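Two arms on one table – where do you put the bases so they can share a tray?
Home builds and shared workshops > Arms and grippers

Esi Quansah
Posted in June, 154 views

Hello everyone, and thank you in advance for reading, as I do tend to go on. I belong to a shared workshop in Rorncombe and I've been given a corner of it (a nice corner, by the radiator) to build a table with two small arms on it. The idea is that they'll clear up after coffee. I'd like one arm to hold a serving tray steady while the other lifts cups off it, and later on maybe have both of them carry the tray together, though I know that's a big ask for a beginner.

The arms are a pair of Skilik kits, which I put together over the winter with a lot of help from my nephew. They each work fine alone. My trouble is the layout. I started with both bases side by side along the back edge, shoulder to shoulder, the way a person's arms would be. It looked lovely, but the elbows keep knocking into each other whenever both grippers go for something in the middle, and last night one of the cables got pinched between them. The tabletop is 600 mm from front to back, if that helps.

Should I spread them farther apart on the same edge, or put them on opposite sides? And does anybody have a tidy way of fixing the bases down without drilling the wood? It's a good piece of wood and I'd hate to ruin it.

Przemysław Kaczmarczyk

Opposite sides. Spreading them along the back helps a little but the elbows will still want the same space. Don't drill the top.

Halima Sani

Hi Esi, what a nice project, and please do go on as much as you like, I'm the same!

I went through this very thing last year and I'm with Przemysław on opposite sides, but let me add a few things that would have saved me some evenings. When the arms face each other across the table, each one has its own half for the elbow to swing around in, and only the grippers meet in the middle. What you give up is the far side. Each arm gets weak and wobbly when it's stretched right out, so keep the tray near the center and don't ask the left arm to pick up a cup that's sitting under the right one's nose.

For the bases, build a frame of aluminum extrusion around the outside of the tabletop and bolt the arms to that. Then the wood just sits inside and never sees a screw. You can also slide a base along the rail when you find out you've put it in the wrong spot (I moved mine 2 times, and one of those was after I'd told everyone it was finished). If your frame stands a bit proud of the wood you get a small lip all the way around, and I've been grateful for it – a rolling cup stops there and doesn't end up on the floor.

The cables are worth an hour of your time. Tie them along each link, but leave a soft loop at every joint, then move the arm by hand to both ends of its travel with the power off and see whether anything pulls tight. A pinched cable can be broken inside while looking perfectly healthy, so test the one you caught last night before you trust it again.

One more thing about the tray. Try laying it on a diagonal. With mine square to the table, the grippers were always coming in over the same cups, and on a slant there's more room for each to get in from its own side. Do practice with a real mix of cups, too. I spent weeks with six matching ones and felt very clever, and then someone handed me a clear glass and a mug with a handle and I had to begin all over again. Start with the arms slow, and keep the power switch where you can reach it without leaning over the table.

I'm adding a picture of a layout along these lines, which should be easier to follow than all my talking. 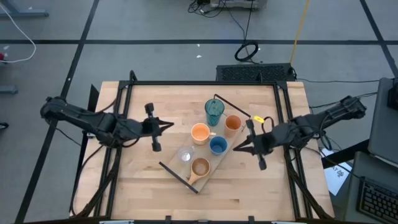 Arms on opposite sides of the frame, with the board set diagonally between them and six cups to practice on.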